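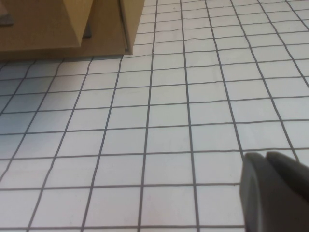 Cardboard box on a white surface with dark grid lines

Nevwood Parents Board > Middle and High School > Grading and Report Cards

Topic: New retake policy, has anyone read the whole thing?

bitterchalk
So the district posted the new retake rules for August and I have now read all 16 pages, which I believe puts me ahead of at least one of the people who approved them. Short version: any student who scores under 70 on a unit test can retake it, once, within 3 school weeks. The highest grade you can get on the retake is an 80. Homework for that unit has to be turned in first, all of it, even the word search.

My kid got a 68 in science last spring and would have loved this. My other kid got a 71 and would have set fire to the couch.

mapleside_dad
The 71 problem is real. Under these rules the smart move for a kid sitting on a 71 is to have gotten a 69. I asked about it at the open session and was told "students are encouraged to do their best on the first attempt." Great, I'll pass that along.

quietcorner4
I teach in the district (not saying where) and I'm going to be the unpopular one. The old way was every teacher making up their own rule. I had students who could retake in my room, couldn't retake across the hall, and could retake in the gym if they brought a note. One rule for all of us is better, even a clunky one.

bitterchalk
Fair. I'd still like the one rule to be a good one.

rowboat_mom
Does anybody know if this covers the Fedetti placement tests in math? My daughter missed hers with strep and we've been going back and forth with the office since before break. First they said the doctor's note was enough. Then they said it had to be on the district form. The form asks for a Bitemari login, and we don't have one because you get it after placement.

mapleside_dad
That is beautiful. Somebody should frame that form.

quietcorner4
Placement is separate. Page 11, second paragraph: excused absences get a make-up, which they treat as a first attempt, so no cap on the score. You want the make-up window and not the retake window. Ask the counselor to put her in by hand, they can do it without the login. Ask by email so there's a record.

rowboat_mom
Thank you! I had been reading "make-up" and "retake" as the same word this whole time.

bitterchalk
So had page 4. It uses both in one sentence and I don't think it knew either.

gradebook_grump
I'll say it. Why are we retaking anything? I took a test, I got what I got, I went home and heard about it. You don't get to retake your taxes.

tuba_section
You do, though. It's called an amended return. I've filed two.

gradebook_grump
I walked into that.

Point stands. There are 1,569 students in the high school. Say even a small slice of them retake something in the same month. Who writes the second version of each test? Who sits in the room?

quietcorner4
This is the part where I agree with you. The second version is on us, and the room is the library from 3:15, shared with chess. There are 40 seats. The policy says supervision will be "arranged at building level," and I have worked in a building long enough to know who that is.

tuba_section
The Appiah school does it with one fixed retake afternoon every other week. You sign up or you don't. My nephew goes there and the kids seem to manage. They also let you keep the full grade, no cap.

gradebook_grump
Full grade? Then what was the first test for?

tuba_section
Practice, I guess. He knows a lot of chemistry now. I can't say he knew it on the day they first asked.

mapleside_dad
I could live without the cap if they kept the homework rule. Mine would do a month of homework in one night out of pure spite.

bitterchalk
I'm against the cap too, but I'd keep it if the cutoff went away. Let the 71 kid try for the 80 like the rest. I'm sending that in as a comment. The comment box takes 500 characters, so I've had to drop the joke about the couch.

quietcorner4
Comments close at 4 pm on the last day of the month, and the page logs you out if you sit on it too long. Write it somewhere else and paste it in.

rowboat_mom
Update: counselor wrote back. She's on the make-up list for math. They would still like the form.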